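Davina Halliday
Notes on irrigation timing for the walled section at Cartwright, posted as a thread so I can find it again. The subject is the drip system in the long border and why I changed the schedule in August.

2/ Layout. The border runs along the south-facing wall. One supply line, four zones, pressure-compensating emitters. Zones 1 and 2 are perennials, zone 3 is the fig and the trained pears, zone 4 is the dry bed at the far end, which gets almost nothing after its first year.

3/ The old schedule was one long cycle at 5 a.m., all zones in sequence. Simple to run. The top two inches stayed damp and the soil below a trowel's depth stayed dry. The roots went where the water was.

4/ I dug test holes after a cycle in zones 1 and 2. In zone 1 the wet bulb under each emitter was narrow and deep. In zone 2, where the clay comes up, it was wide and shallow and met the next one along. Same emitters, same run time.

5/ So the two zones should never have shared a program. Zone 1 needs shorter and more frequent. Zone 2 needs a cycle, a soak period, then a second cycle. The controller is a Tendov and it will do cycle-and-soak, but the setting is per program and not per zone. You have to split the programs first.

6/ Current settings, for anyone running something similar:
Zone 1: 27 minutes, every second day
Zone 2: 33 minutes total in two cycles, one-hour soak between, every third day
Zone 3: 57 minutes, once a week
Zone 4: off, manual only
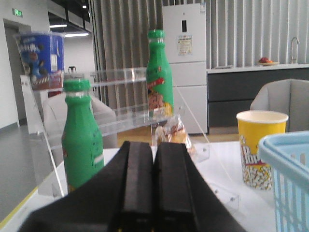

7/ Zone 3 looks like a lot for one run. Established figs and pears on a wall are in a rain shadow and the footing takes up heat all day. A short run there wets the mulch and very little else. One deep run a week has kept the pears from dropping leaves early.

8/ Meter reading. The border used 2,092 gallons in August on the new settings. I don't have a clean figure for the month before, as the hose bib by the gate was on the same meter until I moved it. I'll compare against next August.

9/ Filter. The line has a disc filter upstream of the pressure regulator. It should be rinsed monthly in the season. I had been doing it at spring start-up and again at shutdown. Flow at the last emitter in zone 2 was well under its rating when I checked with a measuring cup. After a rinse it was back in range.

10/ Someone asked about moisture sensors. I have one Dasum probe in zone 2 at eight inches. It is fine for trend. I would not let it trigger the valve. In clay, a small air gap along the shaft gives you a dry reading in wet soil, and the controller will keep watering.

11/ On mulch: two to three inches of composted bark, drip line underneath, pulled back from the crowns. If the line sits on top of the mulch it moves every time someone weeds, and you lose track of where the emitters are. I mark the end of each lateral with a short steel pin.

12/ Visitors keep asking why the dry bed looks better than the rest in late summer. It was planted small, in fall, into gravelly soil with no compost added. It was watered by hand through one summer and then left. Salvia, santolina, a few native grasses.

13/ Shutdown: drain at the low point, open the end caps, leave the valves half open, bring the regulator indoors. I do not blow the lines out with a compressor. Drip fittings are not made for it and I have had barbs pop under the mulch.

14/ Correction to 6/: the start time also changed. Zones 1 and 2 now start at 4 a.m. so the second zone 2 cycle finishes before the gate opens. Zone 3 still starts at 5 a.m. on its own program.

15/ I will post the Puteter bed separately. It is on overhead spray and has a different set of problems, mostly wind.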